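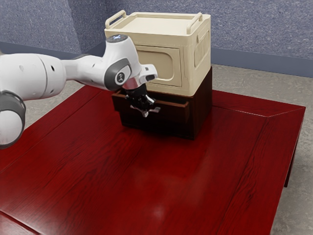

Getting started with the Laken drawer lesson in the Jimberg practice kit

If you've just installed the Jimberg practice kit and worked through the waving and pointing lessons, welcome back, and well done! Drawers are where most people start to feel they're really teaching an arm to do something, and they're also where most people get stuck for an evening. This page takes you through the Laken lesson from start to finish, with the settings I use myself after a good many tries (and a fair few cups of tea). Everything happens in the simulator, so you don't need an arm at home and you can't scratch anybody's furniture.

What you'll need

The practice kit itself, in the full version. The trial version opens the Laken room and lets you look about, but it won't save a grip, and you'll want to save a grip.

A mouse with a scroll wheel. You can manage on a trackpad, and I did for months, but turning the view while nudging the wrist is so much kinder on the hand with a proper mouse.

The Bennani motion add-on, if you bought the bundle. It's handy for smoothing out your path later on. If you bought the kit by itself, skip that section and you'll still finish the lesson.

Opening the room

Start the kit, choose Lessons, then Household, then Laken. Give it a moment to load. The default colours are rather dark around the cabinet, and I find it much easier to judge the drawer front if I go into View and bring the room light up to 88. Don't go all the way to the top or the shine on the tabletop gets distracting.

Before you move anything, save the room under your own name. The lesson overwrites its starting position when you press Keep, and getting the original back means downloading the whole room again from the Metodville library. Ask me how I know.

Lining up the gripper

Switch to the side view first. It's tempting to work from the front, but from there you can't judge how far the fingers are from the drawer, and you'll drive them straight into the wood. From the side, bring the arm in slowly until the gripper is near the top edge of the drawer front, then stop and go back to the angled view.

Keep an eye on the wrist while you do this. There's a storage box sitting on top of the cabinet, and the wrist is a good deal bulkier than the gripper under it, so you can have the fingers placed beautifully and still bump the box on the way in. If the kit gives you a contact warning and you can't see what's touching, that's the first spot to check. Back the arm off, drop your approach a little, and come in again.

Once you're happy, turn the step size down to 2 and do the last bit with the arrow keys. It feels painfully slow the first time, I know, but you get used to the rhythm of it.

Moving the drawer

Save your grip, then open the Path panel and add a straight move along the drawer's own direction. This is the part that catches people. The cabinet sits at an angle, so a plain left-to-right or front-to-back move will pull crookedly and the drawer will jam. Click on the drawer front, choose Use This Direction, and the little arrow will swing round to match.

Press Play and watch it through at half speed. If the fingers slide off the edge, go back to your saved grip and lower it by a couple of steps. If the drawer moves and then sticks, your direction has probably been reset, which happens whenever you undo past the click. Set it again and carry on.

Bennani users can now select the whole path and press Smooth. I'd do this once only. Smooth it over and over and the path starts rounding off the very bit you worked so hard to get straight.

Checking your work

Under Results, choose Repeat and let the kit run your path 400 times. You can go and hang out the washing while it does. When it's finished you'll get a list of the runs that missed, and you can click on any of them to see where the arm was at the time. Look at two or three misses before you change anything, as they often share the same cause and you'll save yourself a lot of fiddling.

Is the kit worth buying for this?

I've been asked this a few times, so I'll say that I think so, if you enjoy learning by doing. The Laken room is my favourite of the household lessons and I still go back to it. The help pages are thin and the menus could be better organised, and I do wish the Bennani add-on were included in the basic price. For a curious beginner, though, I'd happily recommend it, and the room updates have all been free so far.

Next lesson: closing the drawer again. Save a fresh copy of your room before you start that one too.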